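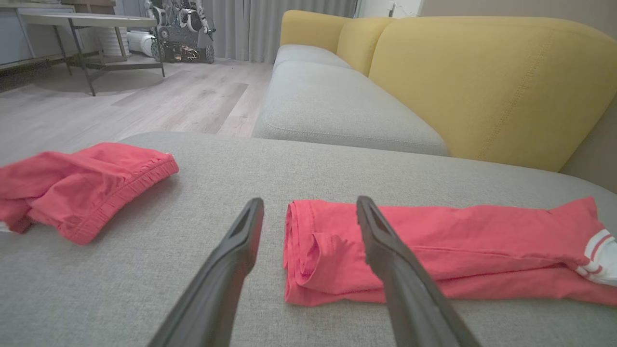 Textile Care 1, Lindlow House, room 413
Handout 3: Folding and sorting sportswear

Read this before the practical on 10th May. Bring one set of sports clothes from home, shorts and a top if you have them.

Folding surface
A table is best, but many homes don't have a free one. A sofa seat works if the cushions are firm. Brush off crumbs first and keep the clothes away from the gap between cushions - small items get lost there.

Shorts
1. Find the waistband and pull it straight.
2. Lay the shorts front side up and smooth the legs outward.
3. Fold one leg over the other and match the hems.
4. Fold up from the hem to the waistband.

Elastic pulls the cloth into gathers, so the top edge will never lie as flat as the hem. Don't iron it to make it flat.

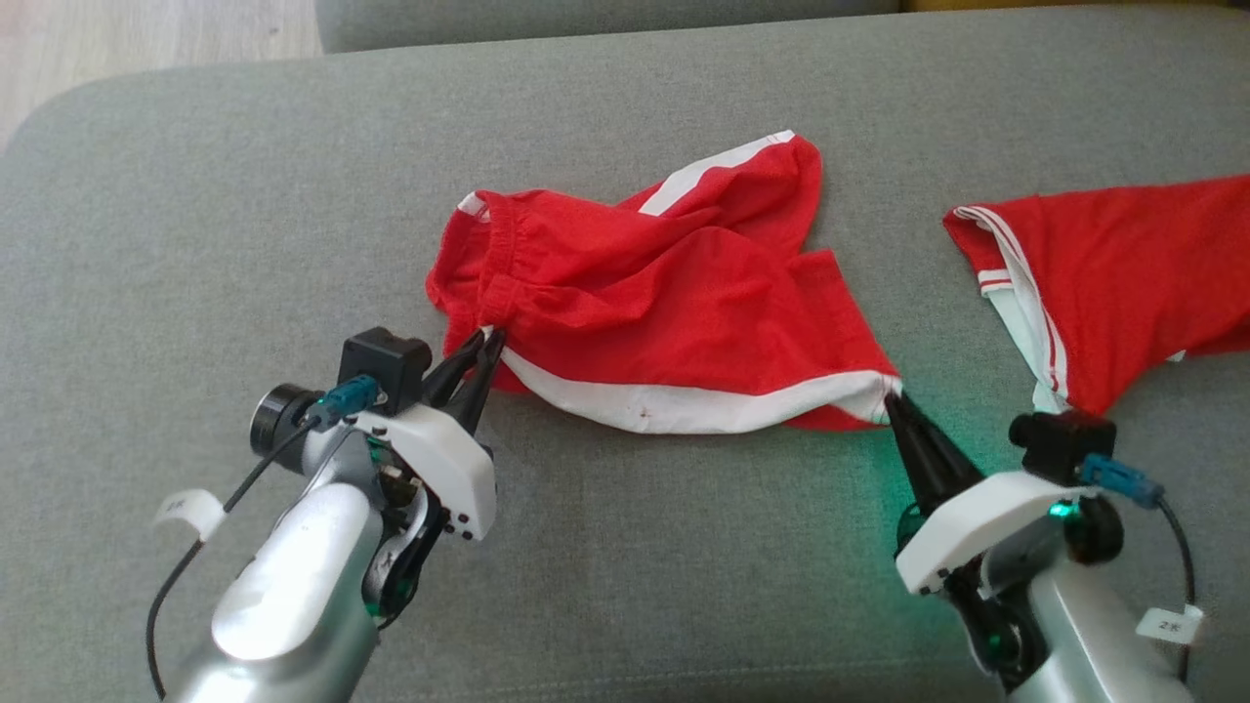

Check each piece before you fold it. Marks are easy to miss on dark or bright cloth, so start with the pale parts. On red shorts with white trim, look along the hem band, where even a small reddish stain shows up. Put a marked piece aside and treat it before the next wash. Don't tumble dry it first - heat can set a stain.

Sets
Keep the parts of a set together, one on top of the other. The Stevbridge sheet has you roll the top inside the shorts. Either way is accepted in the practical.

Written work: one page, 400 words, on how you sort sportswear at home. Worth 14 points.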